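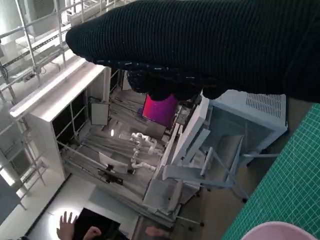 Home | Building | Forms | Minutes | Contact
Filed under: Walk-Throughs, Closberg Annex

Fire and egress check, November, second floor. Walked by Tracey Birkett, with Radomír Malý holding the ladder and offering opinions.

1. Exit signs lit. YES, except the one over the east stair, which flickers like a motel. Bulb on order.

2. Stair doors close and latch on their own. NO. East door stops an inch short. Someone has fixed this with a folded menu. Menu removed, closer needs adjusting.

3. Extinguishers hung, tagged, pin in place. YES, all 7. The one by the copier had a coat on it. It's a nice coat. It is at the front desk.

4. Hallway clear to full width. MOSTLY. Hatsue Sakai's ficus has grown since spring and now counts as an obstruction. She has been told. She is taking it well.

5. Extension cords. FAIL, room 287. A space heater plugged into a strip plugged into a strip. Unplugged both. Please don't write to me about your feet.

6. Emergency lights, push to test. YES. Two needed a second push.

7. Evacuation map current. NO. Still shows the wall we took out in 2000.

8. Restrooms, alarm strobe visible from stalls. YES. Loose Bemis seat in the men's room isn't a fire matter but I wrote it down anyway.

Recheck of 2, 5 and 7: A. Macedo, before the holidays.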